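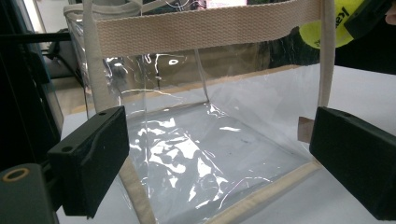
Clear tote with beige webbing trim

Home Schedule Roster Tickets Newsletter Contact

Flevitwood hangs on in the eleventh, and a word about the bullpen

Well, I promised myself I would keep it short this time, and then Saturday went to extra innings, so get yourself a cold drink and settle in.

For those of you who were away (and June being June, I know that was plenty of you), Flevitwood beat Homholm 6-5 in eleven innings in front of 2,695 people, our best crowd of the season so far. It was warm, the line at the lemonade stand went all the way back to the third base gate, and I don't believe I saw more than a handful of folks leave before the end, even the ones with sleepy little kids on their shoulders.

We fell behind early. Homholm came out swinging at everything close and got four runs in the first two innings, a couple of them on balls that were hit hard and a couple on balls that were hardly hit at all and just happened to find grass. If you have watched this team for any length of time you know how that usually goes. Our starter settled down after a visit to the mound and gave us four more innings without another run, and I thought that was as good a piece of pitching as the scoreless nights he had back in May. It won't look like much in the box score, but it kept us in the game long enough for the bats to wake up.

And they did wake up! We scratched one across in the fourth on a walk, a stolen base and a soft single to right, then put up three in the sixth with two outs. The big hit was a double down the left field line that kicked up chalk – their manager came out to argue about it, and he was still talking when the next batter stepped in. Both teams traded a run in the eighth, and from there it was a bullpen game.
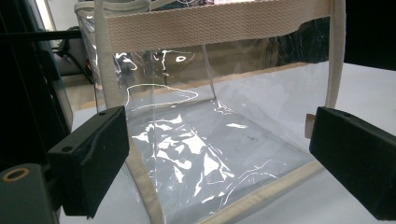 Tote with a woven rim, open on a white tabletop

I want to spend a minute on that bullpen, which has been taking a fair amount of grief in the letters you send me. Going into the weekend our relievers had blown 3 leads in the late innings, and I understand why people groan when the gate opens out there. But the last few weeks have been a different story. They have thrown 33 innings in that stretch and allowed 12 runs, and on Saturday they covered the final five and gave up only the one. The strikeouts are nice. What has pleased me more is the walks, or the lack of them. Earlier in the spring we were putting the leadoff man on base for free nearly every night, and you can't live like that for long.

Maham Bukhari, our pitching coach, was kind enough to stand around with me by the dugout rail after most of the lights had gone off. I asked what had changed and she laughed and said it was mostly the boring stuff. "We play a lot more catch than we used to," she told me. "Before batting practice, after batting practice. I want them picking out a spot on their partner's chest and hitting it, over and over, until they're sick of looking at me."

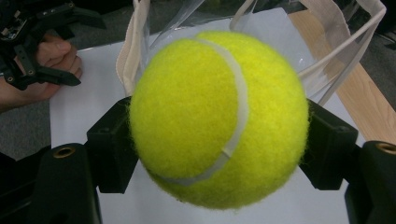
She has also shortened the warmup routine, so a reliever who gets the call in a hurry isn't worn out by the time he reaches the mound. Some of the older arms weren't crazy about it at first. One of them told me he had been getting loose the same way since high school and saw no reason to quit, and then he pitched two clean innings on the new routine and hasn't brought it up since.

The winning run, in case you only heard the roar from the parking lot, came on a sacrifice fly to center with the bases loaded and one out. It wasn't deep. The throw was strong but up the line a bit, and our runner slid in on the back side of the plate, and then there was a pile of people on top of him and I lost track of who was who.

Next up is Cheema, who come in with the best record in the league and a lineup that hits left-handed nearly top to bottom. We split with them in the first series. Kemolix is sponsoring the scorecards again, and they'll be at the front gate with the little pencils. Gates open at 5:30, first pitch is at 7:05, and the grass berm fills up early, so bring your blanket over before the anthem if you like that spot under the maples in right.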